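4.3 Folding at the bedside: staff duties during a shift

This section is for room attendants at Benddale who work with the Lorko folding station. Attendants no longer fold guest laundry piece by piece. They prepare the bed, start each batch and check the stack before it leaves the room.

1. Clear the bed down to the fitted sheet. Pillows may stay along one side.

2. Lay the first garment flat near the working edge. Pull sleeves and legs out from under the body of the garment.

3. Keep finished towels at a far corner, outside the folding area.

4. Start the batch from the Lorko menu. The limit is 27 pieces.

5. Stay in the room. You may sit at the far side of the bed, with hands and phone off the sheet.

CAUTION: Do not reach across the bed while a fold is in progress. Press Pause and wait 6 seconds.

NOTE: Time at the station counts as working time. Room quotas were lowered in February to allow for it. Send questions about quotas to Aitana Calvo and faults to Hideaki Matsuda.

6. If a garment bunches at the upper edge, pause, smooth it by hand and select Resume.

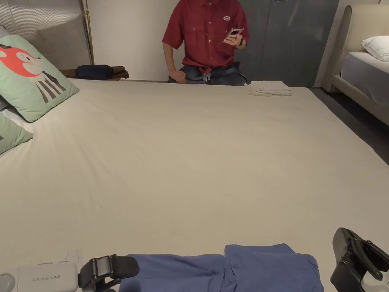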